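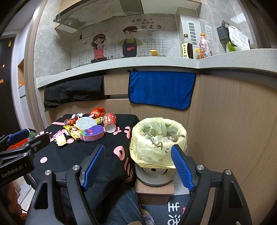 Papelera de sobremesa con bolsa amarilla translúcida.

Preguntas frecuentes sobre la recogida selectiva en la Residencia Bratu

Última actualización: 23/6/21

¿A quién se aplican estas normas?
A todas las personas alojadas en la residencia, con independencia de la duración de su estancia, así como a los visitantes que utilicen las salas comunes. El centro dispone de 97 habitaciones y el reglamento es el mismo en todas las plantas.

¿Dónde puedo recoger las bolsas?
En la conserjería del edificio principal, de lunes a viernes, en horario de mañana. Cada habitación recibe un rollo de 50 bolsas por semestre. Los rollos adicionales se abonan en el momento de la entrega.

¿Puedo utilizar bolsas propias?
Sí, siempre que sean translúcidas. El personal de Renov, empresa encargada de la retirada, no recoge bolsas opacas ni bolsas sin cerrar.

¿Qué ocurre con los restos de comida?
Deben depositarse en el contenedor marrón del patio. No se admiten líquidos ni aceite usado. Para este último existe un bidón junto a la entrada de la cocina de la planta baja.
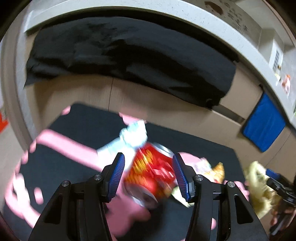

¿Cómo se clasifican los envases ligeros?
Los envases ligeros comprenden los plásticos, las latas y los briks, y se depositan vacíos en el contenedor amarillo. No es necesario lavarlos, pero sí retirar los restos. Las bolsas de aperitivos, como la roja con dibujos amarillos en forma de llamas, pertenecen a esta categoría aunque su interior tenga aspecto metálico. Las servilletas usadas quedan excluidas y se consideran resto.

¿Cuándo se retiran los residuos de las salas comunes?
Los martes y los viernes, antes de las 9:00 horas. Quien reserve una sala para una celebración deberá bajar los residuos el mismo día. En caso contrario se aplicará un cargo de 100 lei a la persona titular de la reserva.

¿Dónde se entregan las pilas y los aparatos pequeños?
En el punto de recogida de la calle Wulham. La residencia organiza además una recogida propia en octubre. En la última edición se entregaron 1.365 pilas.

He recibido un aviso por clasificación incorrecta. ¿Puedo reclamar?
Sí. La reclamación se presentará por escrito ante la administración, a la atención de D.ª Tamara Cozma, en un plazo de diez días hábiles. Deberá indicarse el número de habitación y la fecha del aviso. No se tramitarán reclamaciones verbales.

¿Con quién puedo contactar para otras consultas?
Consultas generales: Brândușa Radu, conserjería.
Contenedores dañados o llenos: Laurențiu Avram, mantenimiento.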